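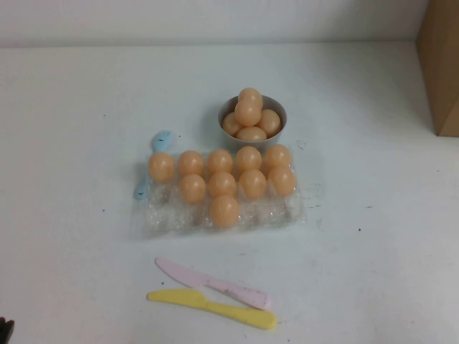 Start with the back row, Sânziana Ghiță told me, and don't let anybody touch the front till the back is full. She said it fast, she says most things fast, and then she went off to find tape.

Toy eggs. I was sent to Midbridge to write about toy eggs, deadline in two hours, and I came away with four pages of notes and a bag of the things on the passenger seat. So, quickly, before I lose the thread.

The play kitchen is coming back. Not the big molded ones with the beeping stove. Small stuff. A bowl, a clear carton, a heap of plastic eggs the color of a ripe peach. Parents at the Skomance toy library borrow the egg set more than anything else on the shelf. The library has 996 items in its catalog, puzzles, trains, a puppet theater with no curtain, and the eggs go out first. Every time.

Why eggs? I asked all morning. Got shrugs mostly. One dad said his daughter fills the carton, tips it out on the rug, fills it again, and he gets to drink a whole coffee. One grandmother said it was the only toy in the house that came with its own place to be put away. I wrote that down and underlined it.

It's a good point though. Look at what a carton does. Every cup wants an egg. You leave one cup open in a row and a three-year-old sees it from across the room. Bowls don't do that. A bowl will take a pile, any pile, up over the rim until something rolls, and it doesn't care. Put the two side by side on a white table and you've got a job that explains itself. Some eggs in the tray, some in the bowl, move them over.

The people at Ruddock, the after-school room two streets down from the library, use it to settle kids at pickup. Long table, carton in the middle, bowl behind it. No talking needed. The kids who've had a rough day go straight there. They used to use blocks, but blocks turn into towers and towers turn into arguments.

A word on the eggs themselves. The ones I liked are round, closer to a ball than a real egg, smooth, a little shine on top. Pale orange going pink. They don't look like anything out of a real fridge and the kids don't mind at all. There are fancier ones, painted wood, felt with a yolk inside, the Dradance set with a tiny whisk. Nice. I bought the plain plastic. Plain plastic goes in the sink.

The carton is the weak part. Thin clear plastic, all domes and dents, it catches the light and looks crinkled even when it's new. Step on it once and that's that. Skomance has gone through 130 cartons so far, and Ghiță keeps a stack of them behind the front desk, nested, with the split ones taped along the edge. (Hence the tape.) She'd like a sturdier one but wants it see-through. Kids need to see where the cup goes down, she thinks, and see the table under it. Cardboard hides all that, plus it gets soggy.

Get the bowl right too. Small. Gray or white or whatever you have, no pattern, heavy enough that it stays put when a hand goes in. Too deep and they can't see the last egg. Too shallow and you're under the couch with a flashlight. A low pile with one on top is about the most you want, and yes the one on top is coming off first, they all go for that one.

What do they learn from it? Depends who you ask. One-to-one matching, said a teacher at Ruddock. Waiting, said another. I sat down and did it myself for a while and what I learned is that it's hard to stop. I went left to right. The boy next to me did no order whatsoever, one here, one there, gaps all over, one lonely egg out in front, and he finished before I did. Then he took mine out.

If your setting one up at home: clear the table completely. Start with the carton part full, an empty carton looks like a chore. Set the bowl behind it so they have to reach across. Then go away. Don't correct the gaps. My sister corrected the gaps and my nephew went and played with the hose.

Midbridge holds its toy swap in October, in the hall behind the library, and there will be egg sets, 325 of the eggs at last count, loose, in a laundry tub by the door. Bring your own carton. Ghiță will have spares but she'd rather you bring teh one you've got.

Mine's on the kitchen counter now, two cups empty. Found one egg in my coat this morning. Still looking for the other.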